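¿Están preparadas las máquinas para las tareas domésticas?

Publicado el 2023-06-05

La cuestión suele plantearse a partir de las tareas más visibles: aspirar, fregar, doblar ropa. En esta bitácora se ha optado por una menos estudiada – el manejo de marcos, láminas y folletos sobre una mesa –, labor que cualquier adulto realiza sin instrucciones.
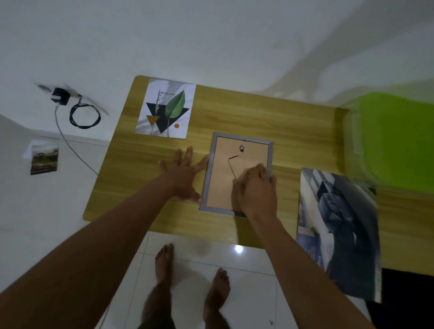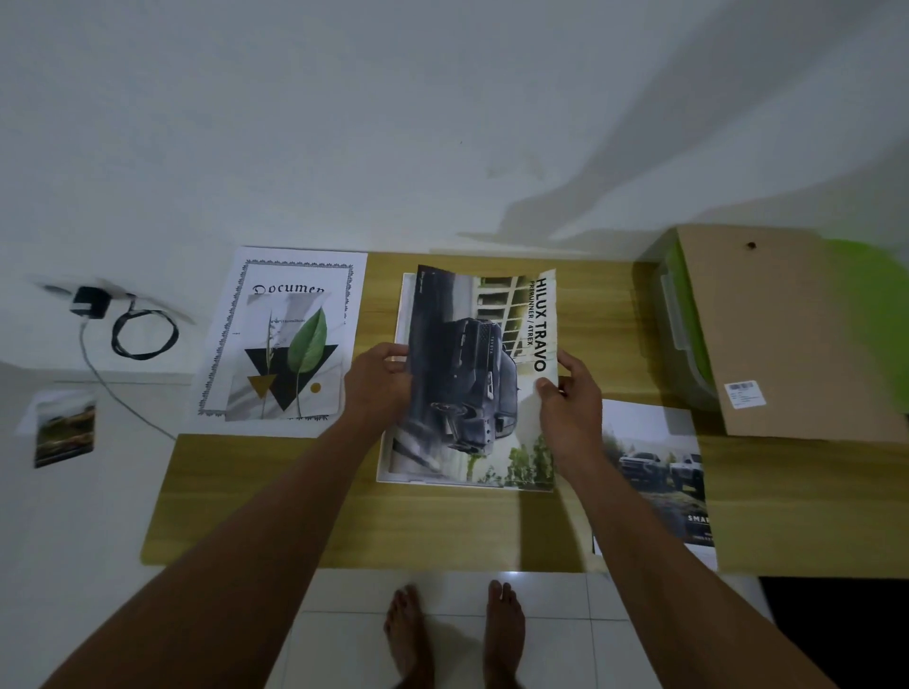

Dónde reside la dificultad

Un marco colocado boca abajo exige sujetar el borde con una mano mientras la otra trabaja sobre el respaldo. Un folleto abierto se comba entre los dedos y cambia de forma con cada movimiento. El papel brillante plantea, además, problemas conocidos a los sensores de profundidad.

El brazo Cillano, de la firma Hamberg, fue sometido a 300 intentos de separar una sola hoja de un montón. Completó 151. El sistema Kimaro, más lento, necesitó 6 minutos para abrir las pestañas de un único marco.

Situación en el taller

En planta, el panorama es más favorable. La línea de embalaje de Wornero trabaja con piezas rígidas, de medida constante y siempre orientadas del mismo modo. Ninguna de esas condiciones se cumple en una vivienda.

A juicio de quien suscribe, la automatización de estas labores no es inminente. En agosto se publicarán los resultados de la segunda serie de pruebas, dedicada a los cables.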